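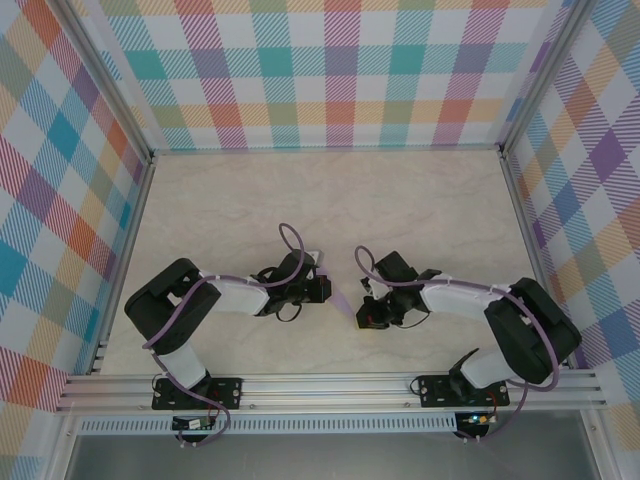

The Condori pair on its shared rail, grippers facing inwards.

The Condori is a bench kit of two robot arms, sold by Otero and supplied to me through the reseller Flovance. I paid the full price for it, and neither firm has seen this review before publication. I set that down at the outset as several readers asked about the terms on which equipment is obtained for this site. The terms are always the same: it is bought, used for as long as seems fair, and then either kept or sold on.

The kit was ordered in February. It is offered in a basic form, with the arms and rail alone, and in an enclosed form, with corner posts and side and back walls. I chose the enclosed form. The extra charge was £700, and a buyer with a quiet corner and a solid bench may well prefer to keep the money. My own workroom is shared, and an open rail with two moving arms on it would not have been acceptable to the other people who use the room.

Assembly

Jhonatan Huamán assisted with the assembly, and his patience with small fixings is the reason it was completed in a single afternoon. The manual runs to 166 pages. Most of these are given over to software, and the section on the mechanical build is short to the point of being curt. The drawings are clear. The text beside them is less so, and in one place it refers to a bracket by a name that appears nowhere on the parts list.

The arms are bolted to black mounting plates, and the plates to an aluminium rail which runs across the front of the bench. This arrangement has much to recommend it. The distance between the bases can be altered with ordinary hand tools, and the arms remain in line with each other when it is. We moved ours twice before settling on a position. I would advise any new owner to leave the plate bolts a little slack until both arms have been driven through their full reach, and to tighten them only then.

The small circuit boards sit below the rail, one under each base. They have no cover. Otero's literature presents this as a convenience for servicing, and a loose connector can indeed be reached without taking anything apart. It also places bare electronics at the very edge where sleeves, cups and screwdrivers pass by. A simple clip-on guard would cost little and ought to be in the box.

Cables

The purple cable is the first thing visitors remark upon. It follows each arm from the base and rises over the wrist in a tall loop. The loop looks untidy, and our first instinct was to shorten it. I would caution against this. The wrist needs the slack when it turns, and on the one occasion when we drew the cable in, the arm stopped with a fault message and had to be started again. The white clips that hold the cable to the links are adequate. They can be moved by hand, although the grip is firm and a thumbnail may suffer.

The thin black wires beneath the wrists are a different matter. They hang free, and no clip is supplied for them. I asked Flovance whether this was intended and was told that it was. The reply was courteous and arrived the next morning. I remain unconvinced by it.

In use

The arms are controlled through Otero's own program, which is named Udness. Version 2 is the current release and the only one I have used. A movement may be taught by guiding the arm by hand and saving each position, or by entering the positions as figures. The first method is pleasant and quick. The second is more exact, and the program permits the two to be mixed, so that a position may be taught roughly by hand and then corrected at the keyboard. This is the best feature of the product and I have found no fault in it.

Where the program is weaker is in its treatment of the two arms together. Each has its own list of steps, and a step in one list may be told to wait for a step in the other. That is sufficient for simple work. Once the lists grow long, however, it becomes difficult to see which arm is waiting and for what. We resorted to a chart on paper. Edith Valderrama, who has kindly read a draft of this review, suggests that a single combined view would resolve the difficulty, and I have passed her suggestion to Otero.

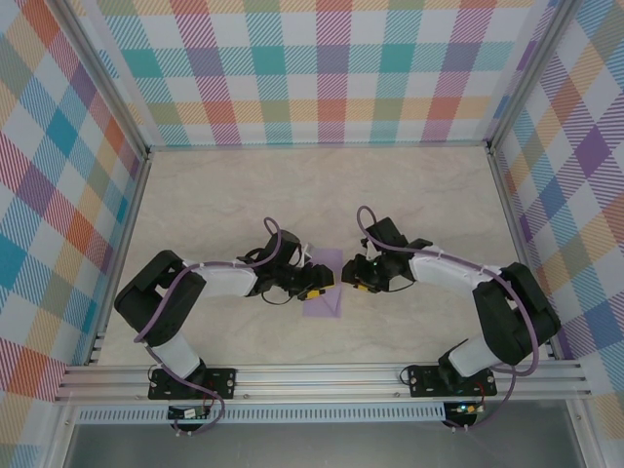 Setting the meeting point, with the lavender sheet on the worktop between the arms.

The task to which I gave most attention was bringing the grippers close together above a sheet of paper. It is a fair test of a pair of arms. Small errors in either one become plain at the point where they meet, and a flat coloured sheet on a pale surface gives the eye something to judge against. I recommend that the approach be taught at a low speed, one arm at a time, with the other held well back. The program has a setting for the closest distance permitted between the arms, and it is switched off when the program is first installed. It should be switched on before anything else is attempted. I regard this as the most serious criticism in the present review.

Thin paper is a demanding material for any gripper, and owners should expect to spend time on height settings before they obtain a result they are content with. The manual gives no guidance on the subject at all.

Noise and upkeep

The arms are quiet enough to permit conversation. The walls of the enclosure are light and were easily fitted, and they can be wiped clean. The pale worktop shows dust, which I have come to consider useful, as crumbs and stray screws are noticed at once.

The guarantee lasts 12 months and covers the motors and boards. Cables are excluded. Given how much of the cable is in motion whenever the arms are, I think the exclusion ungenerous, and I have ordered a spare length from Flovance at my own expense.

Recommendation

The Condori is suitable for colleges, small workshops and careful private owners who wish to study how two arms may share a task. It is less suitable for anyone who wants a finished appliance. The mechanical parts are sound, the teaching of movements is very well done, and the handling of paired work needs further attention from Otero. I shall be keeping mine.

Questions may be left beneath this post. I cannot advise on the basic form of the kit, which I have not used, and enquiries on delivery outside the country should be addressed to Flovance directly.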